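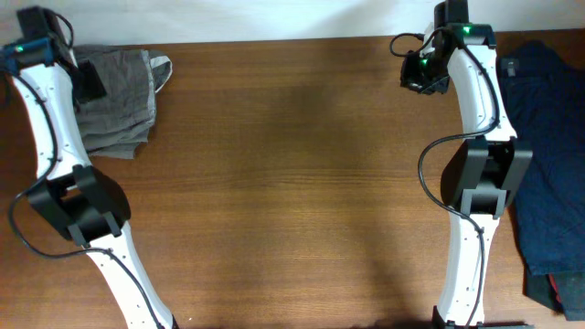 How the Two-Arm Folding Project Works

The Witora Robot Club is for students in grades four through seven. This year's project is to program 2 robot arms to fold clothes on a table. This page explains the parts of an arm, how the arms learn, and how a folding run is scored.

Parts of an arm

A robot arm is a chain of stiff pieces and joints. The stiff pieces are called links. On our arms the links are white and the joints are black. The big joint in the middle is the elbow. The joint near the far end is the wrist. Past the wrist is the gripper, which does the job of a hand.

Each joint has a motor inside. The motor turns the joint and also measures how far it has turned. That measurement is an angle, given in degrees. Power and messages travel through the black cable that follows the arm. The cable is left loose so that it can bend when the elbow bends.

Why cloth is hard

A wooden block has the same shape every time you pick it up. A shirt does not. It can wrinkle, slide, or hang down in a new way. The computer cannot store one shape for "shirt" and use it again. Dark clothes add a second problem. Wrinkles in navy blue or charcoal gray cloth are harder for a camera to pick out than wrinkles in pale cloth.

How the arms learn

Students move the arms through a fold, and the computer saves the joint angles together with camera pictures. One saved fold is called a demonstration. By the end of August the club had recorded 3,010 demonstrations. Of these, 2,626 were kept. The other recordings had a dropped garment or a missing picture.

A program then looks for patterns in the kept demonstrations. This step is called training. After training, the program is given a new picture and works out where the joints should go next.

How a run is scored

A run starts with the garment flat in the middle of the table. The arms have 155 seconds. Points are given for the following:

Both grippers hold the cloth
The sleeves are folded in
The edges line up
The garment is placed on the stack

A run stops if the two arms touch each other. Hands stay off the table while the motors are on.

Words to know

Link: a stiff piece between two joints
Gripper: the part that holds things
Demonstration: one saved example of a task
Training: finding patterns in many examples

Written by Manouchehr Parsa, club instructor. Updated 2022-09-25.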